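Ticket 129 – Mestley local news page, account suspended
Status: reopened
Opened by: Mi-kyung Nam, web desk
Priority: high (election coverage)

Our Povex account got pulled overnight. Notice says "repeated violations, election information policy". No post named. Need it back before the council debate, we promised live updates.

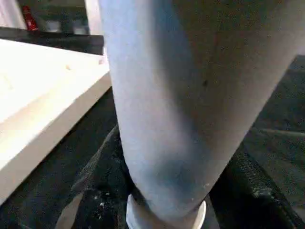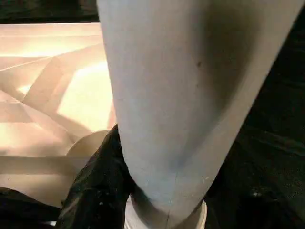 Page 17

Log, newest at the bottom.

Apr 1, 2019, 6:40 am
Suspension email came to the shared inbox, not to me. Found it under a pile of newsletters. Login works but page shows "account unavailable" to readers. Tried two browsers and my phone. Same.

7:05
Filed appeal thru the Povex form. Form wants a link to the removed post. We don't have one, they didn't say which. Put the page link in instead. Form accepted it.

7:20
Auto reply. "We review most appeals in up to 100 hours." Too long.

8:10
Went thru the scheduler (Kukside). One thing stands out – the polling place story from January went out again last night. And again. And again. Same headline, old address for the Skov ward polling place, which moved since. I count 17 copies. So to a reader, and to Povex, it looks like we are pushing wrong voting info on purpose.

8:25
Not a hack as far as I can tell. No strange logins, password not changed. Kukside shows the posts as "recycled queue", owner = desk account. Somebody switched recycle on when we moved templates, or it came on by itself. Can't tell, the settings log only shows the last change and that was mine today, turning it off.

8:30
Recycle OFF. Queue paused. 1,290 items sitting in it. Did not delete anything yet, want a record in case Povex asks.

9:15
Wrote to Kukside support. Asked: can a queue switch itself on after a template import? Also asked for an export of the send history.

9:50
Kukside answered. Yes, import resets recycle to "on" for any category without an end date. Known issue, they say. Would have been nice to see that in the import screen. Export attached to their reply, saved in desk folder under "suspension".

10:20
Second appeal, this time with the export, the Kukside reply and a link to the correction on our own site. Kept it short. Said it was a scheduling error, old story, right address now posted.

11:00
Correction also on the home page, top slot. Phone desk told what to say if people call abuot the Skov address. Three calls so far, all wanted the new one.

1:35 pm
Account back. No explanation, just "restored". Old copies are gone from the page, the real January post too. Follower count looks right. Posted the correction first thing, pinned it.

1:50
Closed.

2:30
Reopened – sorry. Readers can see us but links to our site still get the "may be misleading" screen. Every link, even the weather. Sent Povex a screenshot under the same appeal number.

3:10
Still to do:
end dates on every election category in Kukside
go thru the queue by hand, anything with a polling place or a deadlne comes out
shared inbox – suspension mails need to forward to me and the night editor
ask Povex who we call next time, the form is no good at 6 am

4:45
Warning screen gone on new links, still there on older ones. Live updates going ahead tonight, posting by hand. Leaving this open till the older links clear.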